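Leave the Little Pumpkins Out

I bought my first striped pumpkin of the season from Cremilda Peixoto's stand in Flollendale, and I have been happy about it ever since. It cost less than a coffee. It fits in my palm, all fat ribs and orange streaks over cream, and I can't walk past it without turning it a little to see the other side.

People tell me small pumpkins are clutter. My friend Simone Portela holds this view strongly, and she keeps a beautiful house, so I listen. Her complaint is that they arrive in bags of 200 (she exaggerates), get lined up on every windowsill, and by January somebody finds a soft one behind the radio. Fair enough! But that's a case against too many pumpkins. One is a different thing altogether.

One pumpkin on a plain table does what a bunch of flowers does, and it asks for no water. You get to look at it properly. The stripes never run evenly, the lobes bulge more on one side, and the whole thing sits a bit crooked, like a hat.

What it really wants is a plate nearby. I don't mean a harvest plate with leaves printed on it. I mean something plain and a touch wrong for the season, in lilac or pale lavender, shallow, with a good shine. Orange next to lilac sounds awful when you say it out loud. Put both on a green surface and suddenly they all wake up.

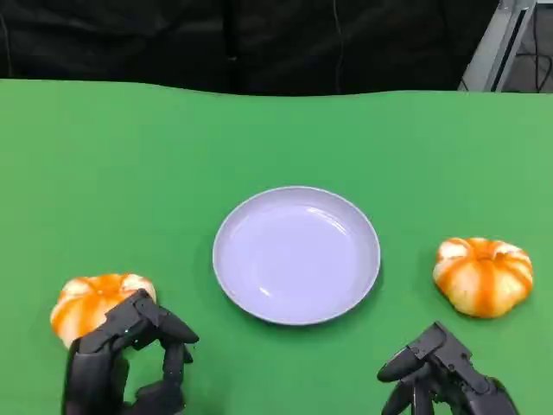
Marcelino, Simone's brother, thinks the pumpkin belongs on the plate, in the middle, like a roast. I've tried it and I see the appeal, but then the plate becomes a stand and you lose that lovely empty circle. Side by side is better. Leave a gap, then keep moving things until you like it. I spent most of a Sunday morning on mine and would gladly do it again.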